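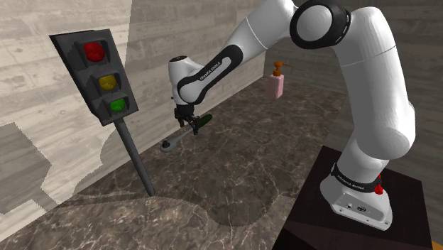

What happens to a person's job when a robot takes over part of it?
In most workplaces the job stays, but its content changes. The person does less lifting and carrying and spends more time on preparing, checking and correcting.

Chapter 4
Working Next to the Machine

When the repair company Lorente decided to automate its tool return room, the workers heard the news in February, in a short meeting before the morning shift. Until then, every tool that came back from the workshops was picked up by hand, looked at, and put in its place. On a normal day this meant 600 tools. Carmela Aguirre had done this work for many years, and she could tell from the weight of a wrench if a part was missing.

The new system, called Restow, uses robot arms to pick up the tools and sort them. Carmela's first question to her manager, Unai Soler, was a simple one: who will notice the missing part now? Unai did not have an answer that morning. The question was written down, and it changed the plan. Today the arms do the sorting, and Carmela inspects 50 tools in each shift, which she chooses herself. She also teaches new colleagues what a damaged tool feels like in the hand.

Not everybody was satisfied. Crescencio Urquijo, who worked in the same room, moved to deliveries after a few weeks. He missed talking with the mechanics, who before came to the counter and now leave their tools in a tray.

In this chapter we study three kinds of change: in tasks, in skills, and in contact between people. The third one is often forgotten when the cost of a new system is calculated. We will return to Lorente in section 4.2, after we have defined the word "task".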